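Household Practice, unit 4: Plates and the drying rack
Teacher: Ourania Spanos
17/08/2021

Please read this page before the practical hour. We work with the standing rack, the type with thin wire tines, and with ordinary plates of different size.

## 1. Standing the plates

A plate should stand on its rim between two tines. If it leans on its neighbor over the whole face, the air can not pass and the middle stays wet for a long time. Leave one gap free when you have enough space.
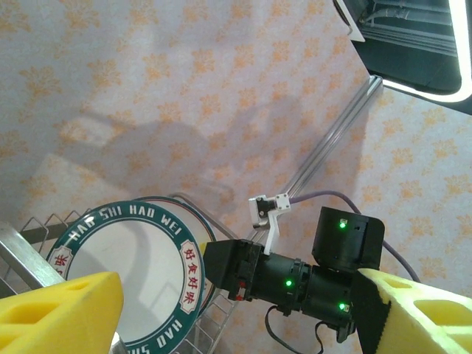 *Fig. 1. Two plates upright in the wire rack. The rim in front reads HAO SHI HAO WEI.*

Hold the plate by the rim with both hands and lower it slowly. Printed rims, like the dark teal one in Fig. 1, should not scrape along the wire.

## 2. Order in the row

- Tall plates go to the back, where they do not hide the small ones. In Fig. 2 the tallest is the one with the blue speckled rim.
- Bowls and cups do not belong in this row. Dagim Tekleab will speak about them in November.
- A round platter comes last. Lift one edge first, then put your fingers under it. Never pull it flat over a stone surface. 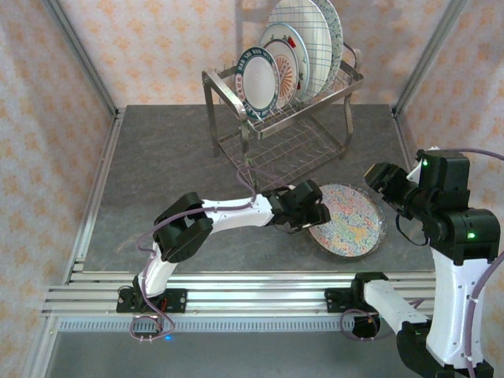 ## 3. Homework

Write around 100 words about how plates are dried in your home. Give the text to Lefteris Lazaridis in room 105.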